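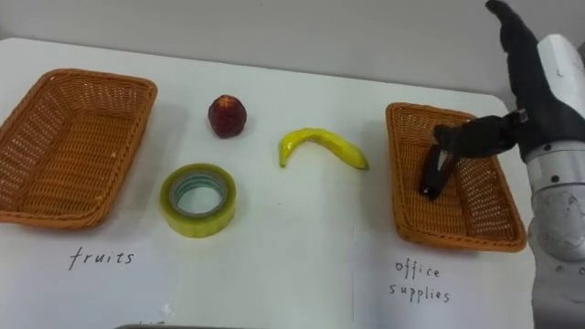 Bralier Toy Library: your questions

What can I borrow?
Board games, jigsaws, wooden railway sets and marble runs. Members may have two items at a time, and one of them can be a large set.

How much does it cost?
Membership is £19 a year per household. Loans are free after that. We ask for a £8 deposit on large sets, which you get back when the set is returned.

How long can I keep something?
Loans last 23 days. You can renew once online, unless another member has reserved the item.

What if we lose a piece?
Tell us when you bring the set back. One or two missing track pieces or counters won't cost you anything. If a game can't be played without the missing part, we keep some or all of the deposit.

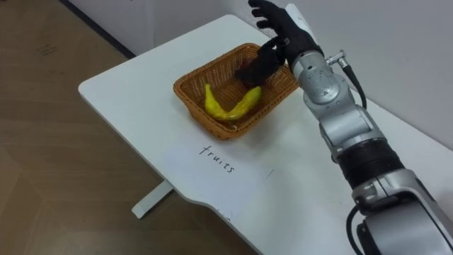 Do you check the jigsaws?
Puzzles of up to 200 pieces are made up before they go back on the shelf. Larger ones are weighed, so a single missing piece may slip through. Please leave a note in the lid if you find a gap.

Can I donate toys?
Yes, if they are clean and complete. We can't take soft toys, anything with a frayed cable, or games without their rules. Email Jintana Khamphan before bringing more than one bag.

Where do I return things?
To the desk at Bernska or the desk at Pundov, whichever is easier. Please don't leave items outside when we are closed.

Do you lend to schools and childminders?
Yes, on a group membership. Dimas Lumenta deals with these and can send you the form. Group memberships run from April to April.

Contact | Terms of loan | © Bralier Toy Library | Back to top

This site uses cookies to remember your login. Accept | Settings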